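About Bondwood

Bondwood is a test house for end effectors. We compare grippers, wrist cameras and controllers under the same conditions and report what we measured. We do not make or sell hardware, and we take no commission from firms that do.

The company was founded by Friederike Buschmann, who still runs the test programme and signs every report. Our customers are mostly small integrators who need to choose between two or three products before they commit to a cell design.

What we test

Our object library holds 243 household items, each weighed, measured and given a number. It includes boxes, bottles, cloth, cables, bags and baskets. Items that wear out are replaced with the same model where we can get it, and the change is noted in the log.

A standard comparison is 200 grasps per gripper on a set agreed with the customer. A full comparison is 700. Each grasp is scored for first contact, hold and release. Slips are recorded separately from drops – the two are often merged in supplier data, and we keep them apart.

Hand-held trials

Much of our early-stage work is done with hand-held grippers. They let us compare finger shapes and camera positions on real objects before anything is bolted to an arm. Soft V-shaped fingers with a ribbed inner face are tried on woven, hard and flexible surfaces. Handles get a good deal of attention, as a braided handle gives the finger an uneven surface and leaves the rest of the bag to one side of the grip.

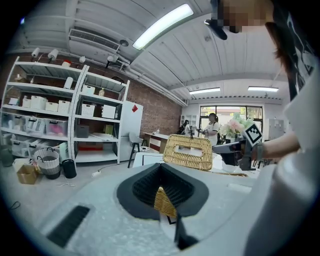
Arms and controllers

Finger designs that do well by hand go on to the arm bench. We run two controllers as a reference pair, the Voltex and the Meinecke, and can fit a customer's own unit on request. Cable routing, payload settings and closing speed are fixed before the first run and are not changed until the set is complete.

Data and reports

Results are stored in Restus, our own logging software. Customers receive the raw log, the scoring sheet and a written report. If a gripper fails part-way through a set, the report gives the grasp number and the fault, and the set is not restarted without the customer's agreement.

Visits

Customers may attend their own trials. Bench time is booked in half-day blocks starting at 9.00 or 13.30, and the bench is closed in April for recalibration.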